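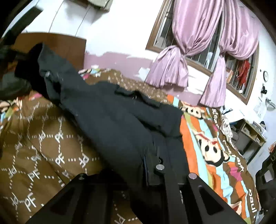 Blog > Household > Storage

Winter outerwear takes up more closet volume than anything else I own, and every June I move it out of the hall closet and into the bin under the bed. I have done this for enough years to have a procedure. The first step is to put everything on the bed, one garment at a time, and go over it before it is folded. The navy jacket went first this time. It is padded, it has a flap pocket, and it crumples as soon as it is put down, so laying it diagonally across the brown PF bedspread gives me the full length to work with. The monkey blanket stays on the right side of the bed. I could clear it off, but it goes in the wash with the bedspread afterward anyway.

Order of work for a padded jacket:

Empty every pocket, including the inside ones. Last year I stored a bus ticket and a cough drop, and the cough drop did not store well.

Close the zipper and all snaps. An open zipper will snag the lining of whatever is packed next to it.

Check cuffs, collar and hem for grime. If there is any, the jacket gets washed before storage. Old stains set over a summer.

Fold the sleeves in across the front, then fold the body in half from the hem up. Press the air out with the forearms, working toward the collar. Do not kneel on it.

I do not use vacuum bags for padded items. I tried a set from Clokex two years ago and the filling in one coat never came back to its original thickness, even after a low tumble with tennis balls. The bags are fine for sweaters.

The bin is a Grulow underbed model, 94 liters. The folded jacket goes in flat on the bottom layer, then the two wool coats, then scarves and hats in the gaps. Packed weight this year, without the bin, was 1420 grams for the jacket and scarves together. I did not weigh the coats. The lid closes without force, and I treat that as the limit.

Itsuki Sekiguchi wrote in after last year's post to ask about cedar blocks. I use them, sanded lightly each season, one in each end of the bin. They need to stay off the fabric, so mine sit in old socks.

Still to do on Saturday: the boots, and a replacement zipper pull for the gray parka. The hardware counter in Mornton had the wrong size.

Print this page
E-mail this page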